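Monday, late

Woke before the alarm again and lay there listening to the gutter. It rained until seven. Coffee, two slices of the rye, and then I sat down with the packet from the county about the well, which I have been putting off since last week.

The packet is longer than it needs to be. The short version is that everyone on the Laskowska side of the road can hook up to town water if they want to, and if they don't, they have to have the well tested and send in the results by the end of September. The hookup is $1145 if you sign before then. After that it goes up, and the letter doesn't say how much. The trench from the road to the house is extra and you find your own contractor for it. I measured the run with Dad's old tape, in pieces, and got 141 feet to the corner of the foundation. I wrote it on the back of the envelope and then on the calendar, as I lose envelopes.

I called Roledard to ask for a price on the trench. The woman who answered was pleasant and said they charge a $400 minimum to bring the digger out, plus so much per foot, and that the per-foot part depends on rock. I said there is rock. She said there usually is. Someone will come and look on Thursday.

Mieczysław Kozłowski came by at ten to return the post hole digger. He has had it since spring. He is going to keep his well. His was drilled in his father's time and goes down a long way, and he says the town water tastes of a swimming pool. I told him ours has tasted of nails for as long as I've lived here and I wouldn't mind a change. We walked out and looked at the well cap together. He thinks the seal is all right but the concrete around it has a crack I hadn't noticed, running toward the lilac. He put his thumbnail in it. He said a tube of the masonry stuff would hold it for a year or two. Then he talked about his transmission until almost eleven.

Drove to Brirnwood after that for the sample bottle. The lab gives them out free at the front desk, one per household, with a sheet of directions. You are supposed to run the tap for ten minutes, not touch the inside of the cap, and get the bottle back to them the same day. I hadn't read that last part before I drove over, so it will have to be tomorrow morning, and I'll have to make the trip twice. Bought the masonry tube, light bulbs, onions, and a bag of the small potatoes while I was there. Forgot stamps.

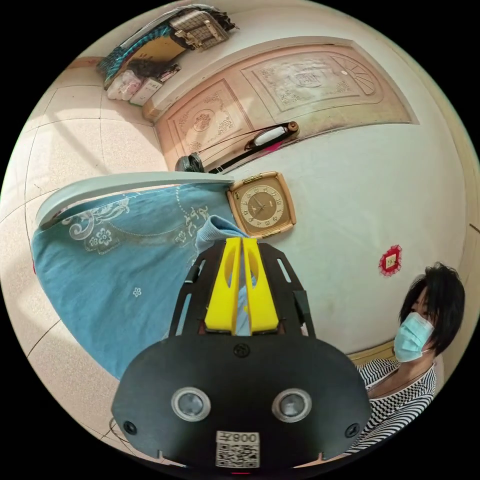
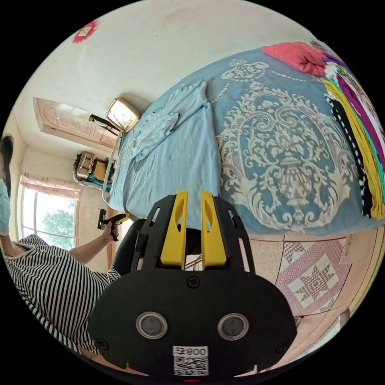

Blue cloth in the first, bed in the second.

Lunch was late, eggs and what was left of the cabbage. After that I cleared out under the kitchen sink so that whoever comes to look at the plumbing can get his head in there. I found the good pliers and a can of silver polish that must be older than I am. The shutoff valve is stiff. I gave it a little oil and worked it back and forth and got it to turn maybe a quarter of the way. I didn't want to force it with no spare part in the house.

Wiesława Bednarek called at three. She had the hookup done last fall, when they ran the line down her street in Plisbridge, so I asked her everything I could think of. She says the pressure is the big difference and that she had to replace two old faucets that couldn't take it. Her bill comes every quarter and the last one was $43. She waters nothing, though, and I have the beans and tomatoes. She kept her old well for the garden with a separate pump. I hadn't thought of that. I looked through the packet again and it does say you can keep a well for outdoor use as long as the pipes aren't joined anywhere. You still have to test it, so I don't get out of that part either way.

She also wanted to know about Sunday. I said I would bring the potatoes.

It was dry enough by four to do the crack. I brushed it out, used most of the tube, and smoothed it with a putty knife. It looks like a repair but I don't care about that. Put a bucket upside down over the worst of it in case it rains again tonight.

Picked beans until the light got bad. The row by the fence is about finished. The tomatoes are splitting from all the rain and I lost a few, and cooked the ones that were only a little split with an onion for supper. Ate it over noodles. Washed up, and noticed that I was paying attention to the water for once. There is a brown line in the sink where it drips, and no amount of scrubbing gets all of it.

I think I will sign for the hookup and keep the well for outside, if the man on Thursday doesn't come back with something terrible. Will wait for his number before I send the check.

Tomorrow: run the tap at eight, bottle to Brirnwood before noon, stamps. Ask at the hardware store about a new shutoff valve, and take the old bulb along to match the one over the stairs, because I bought the wrong base.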